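Plurkerstead, July 6, 2022

Statmont opens its missile alert line to border towns

Hi, I'm Abilio Cifuentes, and I run the small alerts desk at Statmont. We've been testing a phone line that rings homes when the military reports a launch, and as of today anyone in Plurkerstead or Valcárcel can sign up (it's free!).

I started pushing for this in April, after two launches in one night. The sirens went off, sure, but my aunt slept right through both of them, and plenty of folks told me the same thing.

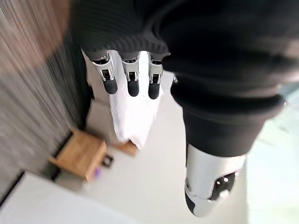
White cloth below three fingertips and a black ribbed knit.

So we built Premus. It calls your landline or cell within 60 seconds of an official warning, in 4 languages, and tells you to get inside and stay away from windows. Then it calls back with the all clear. We don't guess at flight paths or landing spots – that's the military's job, and we only pass along what they put out.

Want in? Stop by the Statmont office in Plurkerstead with your phone number and street address. I'm usually at the front desk until 2.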